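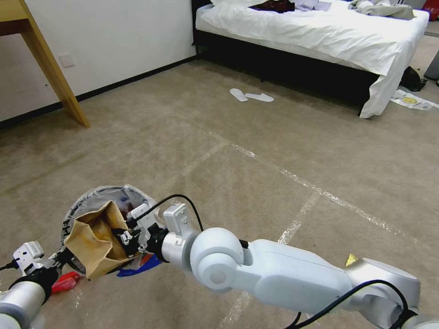 Home Projects Reports Contact

Clisville Mill, interior wall insulation: progress report to the Demness Fund, July

Prepared by Ese Amadi, site coordination

Shares 8 Comments 4

This report covers the period since the second payment was released. The short version is that the north wall is insulated, the east wall is half insulated, and the west wall has taught us some humility. Money is on track. The schedule was on track until the west wall.

Work completed

Wood-fiber boards are up on the whole north wall of the ground floor, more than 1,000 square feet of it. The boards were bedded in a full coat of lime adhesive, fixed with plastic anchors once the adhesive had set, and finished with a lime base coat and mesh. Suleiman Oyewole's crew did the first bay twice. The first attempt left hollows behind the boards, which you can hear if you knock, and everyone who visited that week knocked. The bay was stripped, the brick was leveled properly with a lime leveling coat, and the second attempt sounds like a wall.

The window reveals on that side have the thinner board, as drawn. We had allowed for a gap of an inch and a half at the frames and found that the mill's builders didn't believe in matching gaps, so each reveal was cut on site. It was slow work and I would budget for it differently next time.

On the east wall, the old gypsum plaster is off and the brick has been repointed up to the beam line. Boards have started from the stair end.

The west wall

You will remember that the original survey described the west wall as "generally sound." I have reread that phrase many times. When the paneling came off we found a band of cement render near the floor, put on at some point in the past by someone who wanted the damp to go elsewhere. It went elsewhere. It went up, to just above the top of the render, where the brick faces crumbled when brushed.

Ngân Từ came out from Boltska to take readings and recommended that the render come off, the bad bricks be replaced, and the wall be left bare for eight weeks before any board goes near it. We have followed that advice in full. The render is off. The bare wall is now the best-looking thing in the building, and I have had two separate requests to leave it that way, neither from anybody who will be paying the heating bill.

The gutter above that wall was also found to be draining mostly onto the wall. It has been rehung and given a new downspout. I mention this because it cost very little and probably matters more than anything else in this report.

Site office and housekeeping

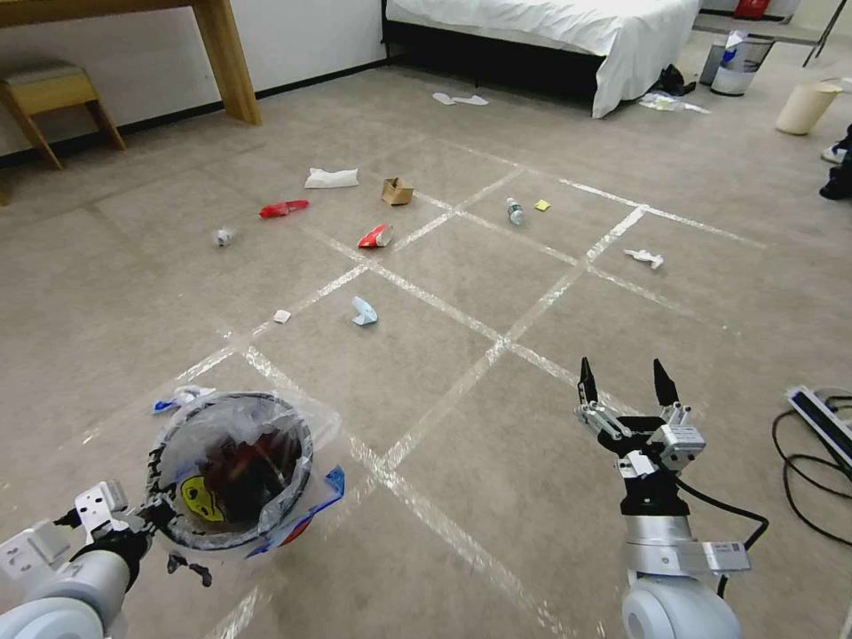
Board offcuts are our largest source of waste, and we have brought them down by cutting from a list drawn up the afternoon before, with the leftover strips sorted by width and saved for the reveals. Dust has been the other problem. Wood fiber makes a soft brown fluff that travels through closed doors, so cutting now takes place at the far end of the loading bay with an extractor running. Full-size debris goes in the dumpster. Food wrappers and other small trash go in a round bin with a plastic liner, and I would ask visitors to aim with some care, as a wrapper on beige carpet is very easy to see. Lime buckets are scraped out, rinsed, and used again until the handles give up.

Budget

The contingency has been drawn on once, for brick replacement on the west wall. That came to $2,000 including the bricks, which had to be reclaimed ones of the right size and were priced by someone who knew it. The gutter was covered from general repairs. Adhesive use is a little above the estimate on account of the leveling coat and the famous first bay; Suleiman's firm has absorbed the second lot of boards without being asked, and I would like that noted.

We are not requesting additional funds at this stage. I have learned to include the last three words.

Schedule

The east wall should be boarded and base-coated by the end of next month. Finish coat on the north wall follows, and Urmila Srivastava has agreed the color with the tenants, a process that took longer than the plastering. The west wall waits for Ngân's second set of readings. If they are good, boards go on straight away. If they aren't, we wait another four weeks and I write you a shorter and sadder report.

The Korletey sensors have been placed behind the boards at two points on the north wall, low and high. They will record temperature and humidity through the winter. Osaze Okonkwo is looking after the data and will send you the files directly in whatever format you prefer, provided it's a spreadsheet.

What we need from you

A decision on the radiators. The drawings show them going back under the windows on brackets fixed through the insulation into the brick. The alternative is freestanding feet, which avoids the drilling and loses a little floor space. I prefer the feet. Suleiman prefers the feet. The brackets have already been delivered and can be returned within the month for most of their price.

Please also confirm whether the third payment can be released against the north and east walls alone, with the west wall held over.

Contact: Ese Amadi, Clisville Mill site office | © Clisville Mill | Back to top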